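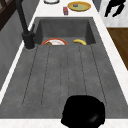
4. Fitting the filter cartridge

Right, the fun bit! I've put in a fair few of these Ulier under-sink filters now, and this is the order I'd do it in.

1. Turn off the cold tap at the wall (not the mixer, I've made that mistake).
2. Pop a bucket underneath and unscrew the housing anticlockwise.
3. Smear a bit of silicone grease on the O-ring, then drop the new cartridge in, blue end up.
4. Hand-tighten only.

Caution: please don't use a spanner on the housing. It's plastic and it will crack.

Note: run the cold tap for 4 minutes before you fill the kettle. Grey water at first is just carbon dust.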